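Stistadcombe, Tuesday, June 11, 2019 – Plitix will open a free sorting and packing room in Hustcombe this July, giving local households and small traders a place to sort mixed odds and ends before passing them on.

The room has 25 places, each with a white table, brown paper to work on and a pair of shallow plastic trays. Red is for items to be checked again and blue is for items ready to pack. Trays are colour-coded the same way at every table.
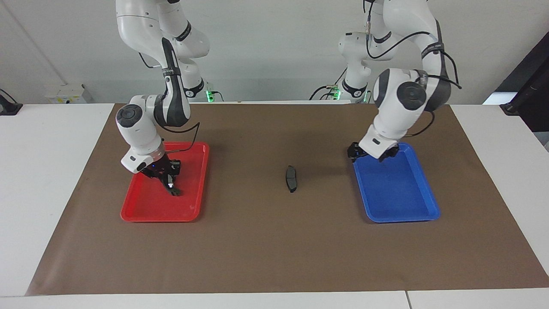
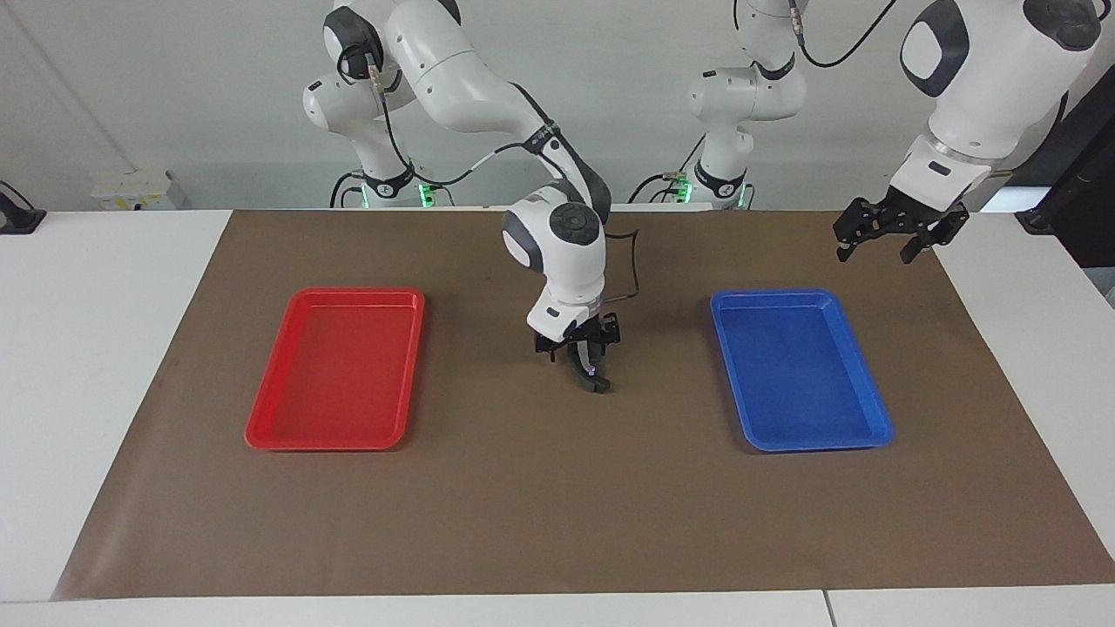

Red tray on the left, blue on the right, brown paper underneath.

Rima Moussa said the paper was the part she would copy at home, as small pieces were easy to lose on a bare white bench. She also asked that the room stay open on weekends – a request Plitix is considering.

Sessions run for 72 minutes and cost nothing. Bookings are taken at the Plitix counter in Jaber Arcade, Hustcombe. Groups of more than 8 should book ahead.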